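Wostura 拼木桌面安装与使用手册
第三章 桌面就位、上油与小件收纳
修订日期:2019-02-11

适用范围

本章适用于浅色拼木桌面(订货号 3688,长边 1471 毫米),以及随桌面一起出售的 Oltetti 圆形编织浅托盘。桌腿和支架的安装见第二章,桌面开裂后的修补见第五章。

包装盒侧面印着“开箱即用,终身免养护”。请把这句话当作广告看待。木头会吸水,会失水,会随季节胀缩,盒子上印什么都改变不了。本章的步骤都按桌面需要养护来写,如果您打算相信盒子,可以直接跳到第四章,日后再翻回来。

3.1 就位之前

1. 拆开包装,把桌面平放在干净的地毯或毯子上,拆掉四角护垫和保护膜。保护膜不要留着“再用一阵子”,膜下面的木面透不了气,颜色会和周围不一样。

2. 桌面在准备使用的房间里静置 3 天,上下两面都要通风。可以在下面垫几根木条。如果地方实在不够,侧立靠墙也行,但中途要翻一次面。

3. 静置结束后,用一把直尺沿对角线检查平整度。轻微的弧度属于正常现象,装上支架后一般会收回去。明显翘起、放下后能摇晃的,请停止安装,联系销售方换货。销售方可能会告诉您“用久了自己会平”。我们没有见过这样的例子。

4. 查看拼条之间的胶缝。用指甲横着划过,能卡住指甲的缝要做记号,拍照留底。

5. 决定哪一面朝上。两面的用料相同,深色纹路的分布却不一样。有人喜欢把纹路少的一面留给自己看,这完全随意,但螺丝孔打下去之后就不能反悔了。

注意:木条之间深浅不一,有些木条上带深色条纹,这些都是木材本身的颜色,不在换货范围内。宣传册上那张颜色均匀得像一整块奶油的桌面,我们在仓库里找过,没找到。

3.2 在地毯上放置

地毯上放重桌,最常见的毛病是慢慢下沉,而且四个角沉得不一样快。

1. 先把地毯下面的情况弄清楚。有厚垫层的地毯,应在每个脚下加一块硬垫板,垫板要比脚大出一圈。

2. 桌面装好后,用水平尺分别量长边、短边和中间。此时不必调到分毫不差,调到东西放上去不滚就可以了。

3. 两周后再量一次,然后做最后的调平。第一次就花一下午精调的,多半要再花一下午。

4. 桌子与暖气片、加湿器要保持距离。空调出风口如果正对桌面,请把导风板拨开。

小心:不要拖着桌子移动。两人各抬一端,抬起后再走。在地毯上拖动,受力最大的是桌脚的固定件,桌面看上去好好的,螺丝已经松了。

3.3 第一次上油

出厂时桌面涂过一层薄油。薄到什么程度,各批次不同,建议您当作没有涂过。

1. 用拧得很干的软布顺着木纹擦一遍,放置一夜。

2. 取少量木蜡油倒在布上,不要直接倒在桌面上。随箱附赠的 Bustine 小样可以用,气味比较重,请开窗。

3. 顺木纹推开,从一端推到另一端,来回交接的地方多擦几下。端面的木纹吸油最快,要多上一遍。

4. 静置半小时,把没有吸进去的油全部擦掉。宁可擦得太干净。留在表面的油干了以后发黏,会粘灰、粘纸屑,再想弄掉就得打磨。

5. 等待 8 小时,之后可以放轻的东西。热杯子、湿抹布、压得很紧的夹具一类,再多等一天。

6. 第二遍照做。第三遍有没有必要,各家说法不一。Kushnir 的养护手册主张上到第五遍,我们试过,第三遍以后肉眼看不出区别,油倒是用掉不少。

警告:浸过油的布揉成一团会自己发热,有起火的危险。用完后摊平晾在室外,或泡进水里再丢弃。这一条请不要打折扣。

3.4 编织托盘的摆放

托盘是放射状编法,浅口,编条为棕褐和浅棕两种色调。它适合收零碎小件,不适合装水果,更不适合装任何会滴水的东西。包装上写的“多功能”,在我们看来能站住脚的功能就一个:让小东西有个去处。

1. 新托盘先倒扣过来轻拍,把碎屑拍掉,再用干刷子沿编条方向刷一遍。不要用水冲洗。

2. 检查底部有没有翘出来的硬头。有的话用剪刀贴根剪掉,再用细砂纸轻轻带过。硬头会在刚上过油的桌面上划出很细的白线,侧着光一看就看见了。

3. 把托盘放在桌面偏角的位置,留出中间。左上角对多数惯用右手的人比较顺手,惯用左手的人可以自己试。

4. 小件可以收在盘里,也可以紧挨着托盘右边,在木面上排成一排。后一种摆法取用方便,只是要记得它们底下没有任何衬垫。

5. 桌面边上如果装有框架、夹座或伸臂,托盘的位置应迁就它们,不要硬塞。放好后伸手取一次东西,手背碰到硬物就再挪。

6. 每周把托盘拿起来一次,擦擦底下。编织底会漏灰,积在木面上,时间长了能看出一个圆印。

按第 4 步的后一种方法,木面上排着一件深色的和两件橙色的,紧靠托盘,托盘里暂时不必放东西也可以照样占着位置。橙色在浅色木面上好找,深色的也不难,最容易丢的其实是原木色的小件,这类东西建议一律进盘。

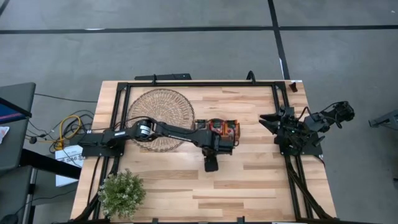
Veikko Karppinen 读了本节初稿,来信反对:小件只要允许放在盘外,盘子就白买了。他的原话是:“今天排成一排,明天排成两排,到了周末整张桌子都是,托盘倒成了摆设。要么全进盘,要么别写这一节。”他还建议在手册里规定,凡是放在木面上过夜的东西,第二天早上一律没收。

没收的建议我们没有采纳,手册管不到那么远。前半段则有一些道理,所以在下面补了一条。至于“全进盘”是否做得到,我们仍有怀疑:盘子浅,叠起来的东西会往外滑,最后还是落在木面上,只是落得更乱。

7.(补充)盘外的小件只排一排。第二排出现时,就该收拾了。

3.5 日常清理

1. 先收小件,再擦桌面。绕着小件擦,等于在每件东西周围画一个圈。

2. 收小件时拿起来放,不要扫进盘里。带棱角的东西被手掌一推,会在木面上留下划痕,方向还总是横着木纹。

3. 干布擦灰。遇到黏的脏处,用微湿的布,擦完立刻换干布。

4. 不要使用含酒精、氨水或增白成分的清洁剂。标着“木材专用”的也请先看成分表,这四个字谁都可以印。

5. 深色小件的底部如果有橡胶或软质脚垫,请不要长期放在同一个地方。有些软垫会和油起反应,留下擦不掉的暗斑。我们没有办法列出哪些会、哪些不会,最稳妥的做法是放进托盘。

6. 颜色鲜艳的小件先在一张白纸上蹭一下,看掉不掉色。掉色的不要直接放在木面上。

注意:Struan Matheson 在试用记录中写过,他用一张厚毡垫盖住整张桌面,一个冬天没有出现划痕。掀开以后,毡垫遮住的地方与露在外面的地方颜色差了一截,到 April(四月)换季时仍没有完全追平。想用毡垫的,请定期掀开通风,或者干脆接受两种颜色。

3.6 常见问题的处理

桌面摸上去发黏
多余的油没有擦净。用细砂纸顺木纹轻磨,吸尘,再薄薄上一遍油。不要用热风吹,热风只会让表面先结皮。

出现白色水圈
圈较浅的,先晾几天再说,不少会自己淡下去。没有淡的,局部轻磨后补油。网上流传的牙膏、蛋黄酱和核桃仁等办法,我们都试过:牙膏把周围也磨花了,蛋黄酱留下一股味道,核桃仁能遮住浅划痕,对水圈没用。

托盘边缘松散
找到散开的编条,用温湿的布包住使其变软,塞回原来的编口,晾干。断了的编条不必勉强接,剪齐即可。编织件本来就是消耗品,销售页面上的“传家之选”请酌情理解。

托盘放不平
先看桌面平不平,再看托盘底。如果是托盘底拱起,翻过来压一本厚书过夜。压过之后仍然摇晃的,可以在底下垫一小块软布。

胶缝处有细线
把 3.1 节第 4 步留下的照片拿出来对照。原来就有而且没有变宽的,继续使用。新出现的或者变宽的,停止在该处压重物,并按第五章处理。

桌子轻微摇晃
检查桌脚固定件,对角依次拧紧,再重新调平。拧螺丝时手感突然变轻,说明木孔已经滑丝,继续拧没有意义,需要换位置重新打孔。

3.7 养护记录

请在手册末页的表格中填写每次上油的日期、用油名称和遍数。多数人填到第二行就不填了,我们知道。即便如此,至少把用油名称记下来,不同的油混着上,表面有可能起花,到时候要查的就是这一栏。

换季时各检查一次:平整度、胶缝、螺丝、托盘底部的硬头。采暖期开始后的头一个月,胶缝要多看两眼。

备件订购请注明订货号和购买地点。托盘可以单独购买,桌面拼条不单独供应。

下一章:第四章 桌沿加装件的固定与拆卸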